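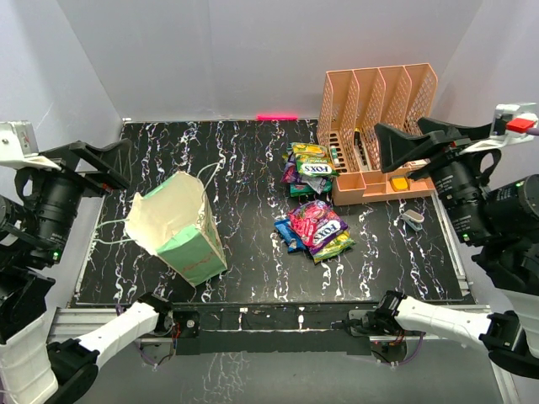
Dirnus Court Pass: basketball streaming for one season

Home > Sports packages > Basketball > Dirnus Court Pass

The Court Pass is the basketball package from Dirnus. It gives you the league games of the Trernell Conference, live and on replay, on your television, your computer or your phone. You can take it alone or add it to a Dirnus package that you have already.

What is included

All regular season games of the ten Trernell Conference teams, live
Every playoff game, including the final series
Full replays, available from one hour after the end of the game
Short version of each game, 20 minutes long
Commentary in English or Spanish, where the home team offers it
The weekly program Bettencourt Courtside, with interviews and the best plays

What is not included

Preseason games, national team games and the college tournament are not part of this package. Games of the Rilthorpe home team can be under a local restriction. If you live inside the Rilthorpe area, you will see these games as a replay only, and they open at midnight on the same day. Please check your postal code on the order page before you pay. We cannot return the money for this reason after the first game was watched.

Devices and picture quality

The Court Pass works on smart televisions from 2039 different models (the list is on the help page), on most streaming sticks, and in the browser. For full HD we recommend a connection of 8 Mbps or more. With a slower connection the picture will still play, but the player lowers the quality by itself, and on a large screen you will notice it in the fast breaks.

You can watch on two devices at the same time with one account. A third device can be added from the account menu for the rest of the season. Downloads are possible on phones and tablets. They stay on the device for 10 days, or until the season closes.

The player

The score is hidden on the start page until you decide to show it. Many of our customers watch the game the next morning and they asked for this option. You find it under Settings, Spoilers. When it is on, the length of the replay is hidden too, so that you cannot guess if there was overtime.

During a live game you can go back to any moment and then return to live with one button. Statistics for each player open at the side of the picture. On the phone you have to turn it to the horizontal position to see them.

Subscription and cancellation

You can choose between monthly payment and one payment for the season. The monthly subscription continues until you cancel it. If you cancel in the middle of a month, you can watch until the last day which you have paid. The season payment ends alone after the final series and does not renew.

Customers who order the season payment before March 31, 2026 receive the playoffs archive without extra cost. The archive opens in April, when the first round begins.

Change of package

If you have the Dirnus Family package, the Court Pass appears on your next bill as a separate line. Your channels and recordings stay as they are. To change from monthly to season payment, please write to us through the contact form with your customer number.

Related products: Dirnus Family, Dirnus Weekend Sports, Court Pass for bars and clubs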